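Thread: Refinishing a worn brown work surface, oil over old finish?

Forum: Surface Prep and Coatings

dkessler_04
Posted May 18, 2023
I have a matte brown board top in daily use. The factory finish is thin and hands have polished it in two places. I want to put a hardwax oil on it without stripping to bare material. Product on hand is Jesetti Matte, bought for a floor. Has anyone run it over an existing coating?

planeiron
Replies: 1,526
No. Hardwax oil needs an open surface. Over an intact film it sits on top, stays tacky and picks up dirt. Strip it or use a film finish.

Calloway
Replies: 693
Disagree in part. If the old coat is itself an oil, a scuff with a gray pad and one thin coat will bond. Test first: put a drop of water on the surface and leave it for 9 minutes. If it darkens the spot, the surface is open enough. If it beads, planeiron is right.

planeiron
The water test tells you about wax on the surface and very little about what is under it. I have seen worn lacquer pass in the high-traffic spots and fail everywhere else. You then get a patchy top.

dkessler_04
Water beaded at the back and soaked in slightly at the front. So mixed.

b_borkowska
Replies: 2,709
Mixed means film finish, worn through. Scuff with 220, vacuum, wipe with mineral spirits, let it flash off, then waterborne matte in two coats. Check the sheen on an offcut. Wivix dead flat dries flatter than their satin, but it burnishes faster under sleeves.
Barbara Borkowska, Idirberg

Calloway
Burnishing is the reason I stay with oil. You can rub a worn area back in with a cloth. With a flat waterborne you recoat the whole top.

b_borkowska
Correct, and I recoat mine every June. It takes an evening. Oil on a work surface needs attention more often than that.

tmoran
Do marks show on a dark matte top? Mine is going under task lighting.

dkessler_04
Some. Light scuffs are faint, smudges read darker.
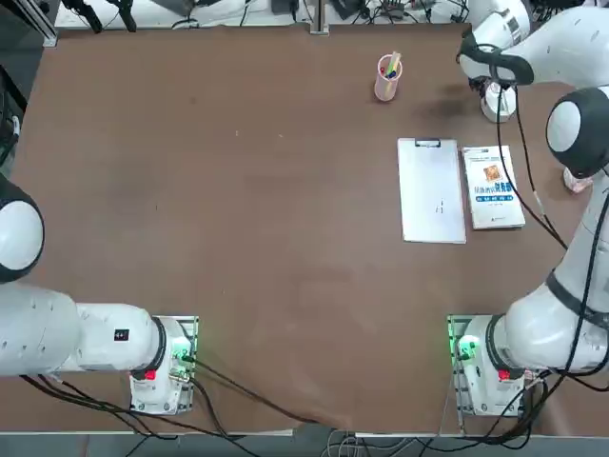 Current top, before any sanding. Darker smudge at upper right.

planeiron
Try mineral spirits on the smudge before you sand. If it is grease, 220 will push it into the scratches and the new coat can fisheye.

tmoran
Would a shellac seal coat cover that?

planeiron
Dewaxed shellac, yes. Clean it anyway.

dkessler_04
Going with spirits, 220 and the waterborne. The Jesetti goes back to the floor.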